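Stamura Names Schouten Captain as Club Sets Out Season Plans

Stamura Ice Hockey Club has named defender Lotte Schouten as captain of its senior women's team for the coming season, the club announced on 20th April. She succeeds Josefien Van der Linden, who retired as a player at the end of the winter and will remain with the club as an assistant coach.

The appointment was made by head coach Femke Maes after a vote among the players. Forwards Sanne Dijkstra and Joris Smits's former youth team player of the year will be considered for the alternate captain roles, with a decision to be made during training camp in September.

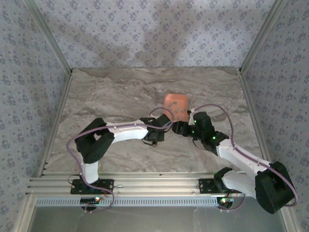
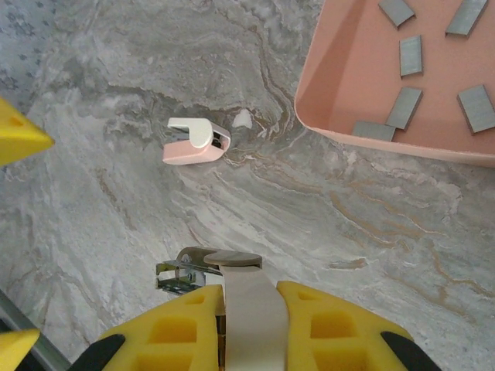
Two robot arms at a marble tabletop, and a closer view of a marble surface with a pink tray holding strips of staples.

Schouten joined Stamura from Clondell four seasons ago and has played mostly on the left side of the second defensive pair. She moved up to the first pair last winter following an injury to a teammate and kept that place through the playoffs. The club said that her work on the penalty kill, along with her conduct in the locker room, had been noted by the coaching staff well before the captaincy became open.

"Lotte has been doing a good part of this job already," said Maes. "She talks to the younger players after a bad shift, and she talks to the officials in a way that gets an answer. The vote was not close, and I would have made the same choice without it."

Schouten said she had learned of the result by telephone while visiting family.

"I had to ask Femke to repeat it," she said. "Josefien wore the letter for six years and I sat next to her for four of them. I know how much of it happens away from the rink – the calls, the rides to practice, the things players would prefer to tell a captain before they tell a coach. I intend to keep most of that as it was."

Van der Linden leaves the ice after 199 appearances for the senior team, a club record for a defender. Her final match was the second leg of the semifinal against Trerard, which Stamura lost in overtime. Attendance that evening was 1469, the highest of the season for a women's fixture at the Michiels Arena.

In her new post, Van der Linden will be responsible for the defense and for video preparation before away games. She will also take one practice each week with the under-18 group. The club stated that she had been offered the position in midwinter and had asked for time to finish the season before giving her reply.

"It would have been difficult to coach people in my head while I was still playing beside them," said Van der Linden. "I needed to be done with one before I began the other. One more game at 200 would have looked tidier on paper, but my knee had its own opinion."

The club also confirmed several changes to the roster. Goaltender contracts have been extended for one year on existing terms. Two forwards will depart for university programs abroad, and three players will move up from the under-18 group on development agreements. Development players may dress for a limited number of senior matches while remaining eligible for their own age group.

Dijkstra, who led the team in scoring last season, has signed a new two-year agreement. She missed the final three weeks of the regular schedule with a wrist injury and returned for the playoffs. Medical staff have cleared her for full summer training.

General manager Joris Smits said that the club did not expect to make further signings before camp, although one roster place for a defender has been left open.

"We lost a player who took a great many minutes, and we do not intend to fill that place in a hurry," said Smits. "If the right person becomes available over the summer, we will look at it. If not, the minutes will go to players who are already here and who have asked for them."

Training camp will be held at the Michiels Arena, with up to 40 players invited across the senior and under-18 groups. The opening sessions will consist of fitness testing and small-area games, followed by two exhibition matches. The first will be played at home against Clondell and the second away to Trerard. Start times will be published when the ice schedule has been confirmed by the arena.

Capacity at the Michiels Arena will stand at 2910 for the new season, following the replacement of the seating on the east side. Season ticket holders whose seats are affected will receive a letter with their new row and seat number. Holders who wish to move to another section may apply at the ticket office during the transfer period, and requests will be handled in the order in which they are received. Prices for standing places and for children under 12 are unchanged.

The west entrance will remain closed until the work has been completed. Visitors attending summer public skating are asked to use the north entrance, where skate rental and the lost property desk have been moved for the time being. Parking behind the practice rink will be reserved for team buses and permit holders on match days.

Schouten will lead the team for the first time in the home exhibition match against Clondell. The club will hold a short presentation for Van der Linden on the ice before the opening faceoff, and ticket holders are asked to be in their seats 15 minutes before the published start time.

Media requests for interviews with players or coaching staff should be sent to the club office in writing at least two working days in advance.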